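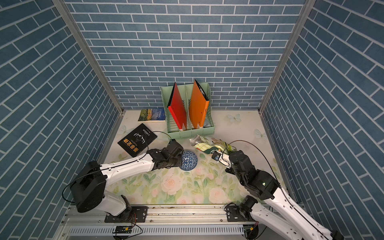

*Folders in the organiser, books beside it.*

I have a grievance against the desktop file organiser, and I say this as someone who has bought four. The current one is mint green. I chose the colour in the Custolmont branch of Quinlan one April evening, under the impression that a person with mint-green plastic on the desk would be a person who answered letters.

It holds a red folder and an orange folder. The red is for things I must deal with and the orange is for things I have decided I needn't, and over the months the two have come to contain much the same paper. They lean, too. A folder with any slack in its slot will lean, and the makers seem to regard this as the folder's problem.

Books are the real failure. A slot built for paperwork will take a paperback if you push, but then you can't see the cover, and once I can't see the cover I have stopped reading it. So *Animal Farm* lies flat on the desk, and has done for so long that I know the painted fields on the front better than the pigs. The black book with the antlered animal on it lies next to it at an angle. I've tried straightening it. An hour later it looks like a book in a display home, and I put it back.

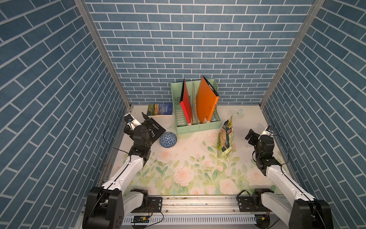

The usual advice is that everything should have a place. I read a pamphlet from Lerik, who sell shelving, claiming that a typical study holds 3000 loose objects and that each one wants a home. I counted mine as far as 125, got bored, and made a cup of tea. What the pamphlet doesn't allow for is that some things already have a home, and it's the middle of the desk. The book I'm halfway through lives there. So does breakfast.

I'll defend breakfast at the desk against anybody. Oats are the ideal desk food: quiet, beige and impossible to hurry. My mother held that food belonged at the table and papers belonged at the desk, and she kept a beautiful desk at Graltthorpe for 43 years without, as far as I could tell, enjoying a minute of it.

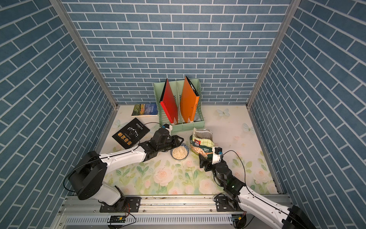

There's a fashion for clearing the whole surface each night, so that you come in to a bare desk and a fresh mind. I gave it a fortnight. Every morning I spent the fresh mind getting everything out again, in the same spots, including the angle on the black book.

So I'm keeping the organiser, on the terms it has earned. It can have the paper. It stays at the back against the wall, where it gives the place a responsible look, and everything I care about gets the 50 centimetres in front of it. The orange folder could go tomorrow - I'd only have to open it first.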